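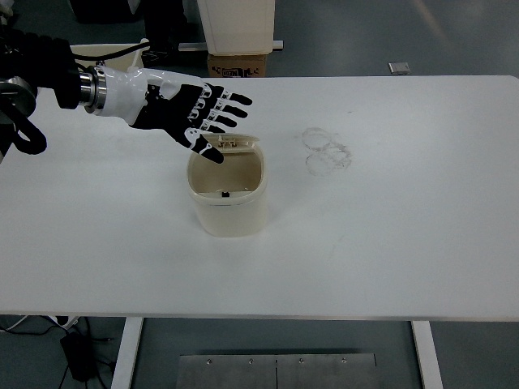 Roboterhand über der offenen Klappdeckelbox, die Ränder rechts auf der Platte sind gleich die nächste Aufgabe

Dose auf, Dose zu, Tisch abwischen: so testet ihr, was eine Roboterhand im Haushalt wirklich kann

Seit dem Beitrag über den Wäschekorb fragen mich ständig Leute, ob sie mit der Anschaffung eines Haushaltsroboters noch warten sollen. Meine kurze Antwort: ja, wartet. Die lange Antwort ist dieser kleine Test, den ihr mit jedem Arm und jeder Fünffingerhand nachmachen könnt (im Hackerspace, an der Hochschule, oder wenn ihr so verrückt seid wie ich, auch privat).

Was ihr braucht

Einen Tisch mit glatter Platte, eine kleine Kunststoffbox mit Klappdeckel, ein feuchtes Mikrofasertuch und Geduld. Viel Geduld! Meine Steuerung läuft über Zasel, aber nehmt ruhig, was ihr habt. Hauptsache, ihr könnt die Finger einzeln ansprechen und die Kraft am Daumen begrenzen.

Schritt 1: Box hinstellen und NICHT festkleben

Ich weiß, die Versuchung ist groß. In den schönen Vorführvideos klebt gern mal ein Streifen Doppelklebeband drunter. Zu Hause klebt aber keine Dose am Tisch, also lassen wir das. Stellt die Box so hin, dass der Deckel vom Arm weg aufklappt oder zur Seite, beides probieren.

Schritt 2: Anfahren

Die Hand kommt von oben, Finger fast gestreckt, Daumen nach unten. Stoppt knapp über dem Rand und schaut erst mal von der Seite, ob der Daumen wirklich da ist, wo die Software ihn vermutet. Bei mir lag er anfangs 8 Millimeter daneben. Klingt nach wenig, reicht aber locker, um die Box quer über den Tisch zu schieben.

Schritt 3: Deckel schließen

Das ist der leichte Teil. Ein gestreckter Finger hinter den Deckel, nach vorne drücken, von oben nachdrücken, bis es klickt. Geht die Kraft zu früh hoch, kippt die Box. Ich habe das Tempo auf 80 Prozent gesetzt und würde euch am Anfang deutlich weniger empfehlen.

Schritt 4: Deckel öffnen

Und jetzt wird's zäh. Der Daumen muss unter die Kante, während die anderen Finger die Box halten, und zwar ohne sie zu quetschen. Von neun Versuchen haben bei mir zwei geklappt. Amerley Abugri hat denselben Test mit einem Greifer von Nyarko gemacht und schwört, dass eine Spur Gummi auf der Daumenkuppe alles ändert. Habe ich noch nicht ausprobiert, steht auf der Liste.

Schritt 5: Wischen

Tuch greifen, flach auflegen, mit gleichmäßigem Druck über den Fleck. Eingetrocknete Ränder von Bechern sind dafür super, die hat ja jeder auf dem Tisch. Frische Ränder gehen meistens weg, bei alten verliert meine Hand vorher das Tuch. Tipp: Tuch einmal falten, dann rutscht es weniger aus den Fingern.

Und, kann das Ding jetzt Hausarbeit?

Einzelne Handgriffe ja, wenn man danebensteht. Eine Küche aufräumen, während ich einkaufen bin? Nein, und ich würde es auch niemandem versprechen. Ayuba Opoku sieht das in den Kommentaren zum letzten Beitrag deutlich optimistischer als ich, lest da gern mal rein.

Wenn ihr den Test nachmacht, schreibt mir bitte Boxgröße, Handmodell und Trefferquote dazu, sonst kann ich die Ergebnisse nicht vergleichen. Als Nächstes kommt der Schraubdeckel dran.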